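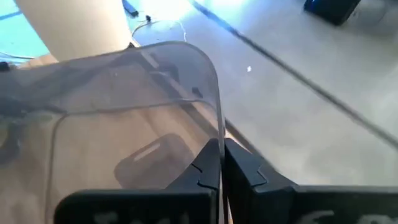

By the Integration Desk
Opinion | Business software | 5 min read

A listing in a software marketplace tells a buyer that a connector exists and that someone at the platform has looked at it. Many buyers read it as a statement about data quality, and I think the platforms are content to let them.

The case I have in mind is a plain one. In April we moved a mid-sized wholesaler's customer records from Plisora, its sales system, into Melline, which does the invoicing. The connector was Semwal, listed and approved in the Plisora marketplace. It installed without trouble. The first full sync reported 3,878 records processed and no errors.

Of those records, 1,308 arrived with a delivery address in the billing field. Plisora allows a customer to hold several addresses and marks one as the default. Melline holds one billing address and expects to be told which it is. Semwal took the default. For this client the default was nearly always the warehouse, as the sales staff had set it up that way years earlier to save typing.

Every component did what its documentation said. The connector passed a valid address in a valid format to a field that accepts addresses. A review that checks authentication, rate limits and error handling would have found nothing wrong, and those are the things marketplace reviews check. The meaning of a field inside one particular company falls outside them.

My objection is to the word "approved". It should be replaced with a short published list of what was tested, on which versions, and when. If the test set held 30 records, say so. If it used only customers with a single address, that belongs in the listing as well, next to the price.

Vendors reply that buyers will not read it. Some won't. The people who do the mapping will, and they are the ones who need it. Jodard, a smaller connector we use for stock levels, publishes its field map as a plain table, with a column for values it drops. The table is ugly and has at least two entries that contradict each other. It still saved us most of a day on the last installation.

There is a cost on our side too. We ran the sync against live data after checking a handful of rows, all of them recent customers, entered after the sales team had changed its habits. A sample drawn by age of record would have shown the fault before lunch. We now draw it that way, and we compare field contents by hand before switching on anything that writes to invoices.

Correcting the addresses took two people most of a week. Semwal has since added a setting for address type – it is off by default, and the marketplace listing does not mention it.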